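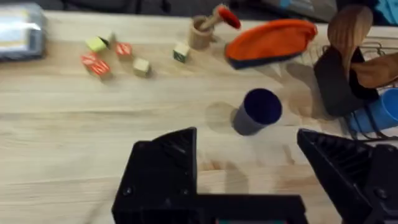
I have been putting off writing about money, mostly because the money part of this hobby makes me feel like my mother going through the grocery receipts at the kitchen counter. But several of you wrote after the March post to ask what a small arm setup costs once it's up and running, and it's a fair question, so I got out the notebook. The first thing I'd tell anybody is that the arm gets all of your attention when you're shopping and the stuff on the table gets none of it. A navy cup, some lettered blocks, a wooden spoon, an orange knit hat — I hadn't given any of that a line in my original budget, and it's the part I've gone back and added to more than any other.

My original budget, by the way, was 3,000 dollars, written at the top of the page and underlined twice. I still think that's a sensible number for one arm, one gripper, a camera, a decent power supply and something solid to bolt it all to. What I did wrong was spend nearly all of it on paper before I'd left anything over for spares. Trevor Lachance, who has been building these things a good deal longer than I have, looked over my list and asked me where the second set of fingers was. There was no second set of fingers. He gave me the look you'd give a person heading out on a long drive with no spare tire, and I went home and started the page over.

So the new page goes like this. The arm is a Prulix, bought secondhand through the Motescombe swap list, and that's the biggest line by a long way. I was tempted by the Wuluvora, which has a longer reach and a very handsome brochure, but it would have run me 700 dollars more, and when I sat down with a tape measure and thought about what I wanted to do (pick up household things, put them down someplace else, do it again) I couldn't find a job on my list that needed the extra reach. If you have a big bench and big ideas, your answer may come out different. I have a small room and a cat.

Fingers and screws come next. I now keep 200 dollars set aside just for printed parts, filament, fasteners and the little bits that go missing when you drop them. That may sound like a lot. It's the one line I would fight you for! Printed fingers are cheap to make and easy to ruin, and if you're waiting on a part you are not doing anything else, except maybe reorganizing the drawer again.

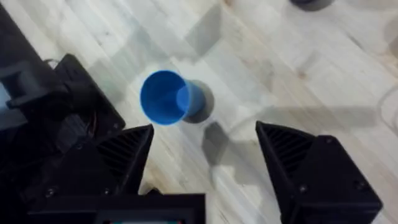
Then there are the everyday objects, which I've finally given a line of their own, 80 dollars for the year. I buy nearly all of it at the Chisholm thrift store, where a plastic tumbler costs next to nothing and they'll throw in a bag of odd kitchen tools if you go near closing. Try to get things that vary: something soft, something slick, something that rolls when it tips over. Maëlle Pelletier told me she plans her objects a season ahead and writes down what each one is meant to be hard at, and I've started doing the same, although my notes are not nearly as tidy as hers. One of mine says "bowl, annoying" and I have no idea now which bowl I meant.

A few things I'd hold off on. Don't buy a second camera until you've lived with the first one long enough to know what it can't see. Don't buy the fancy carrying case. Do think about your cables early, and buy them longer than you measured, and get the kind that bend easily, because a stiff cable on a moving wrist will make you miserable by suppertime.

I haven't settled the question of a better table yet. The one I want is heavier than I can carry up the stairs, and Trevor's back isn't what it was either, so for now it stays on the page in pencil. If you've had one delivered and liked the people who brought it, send me the name.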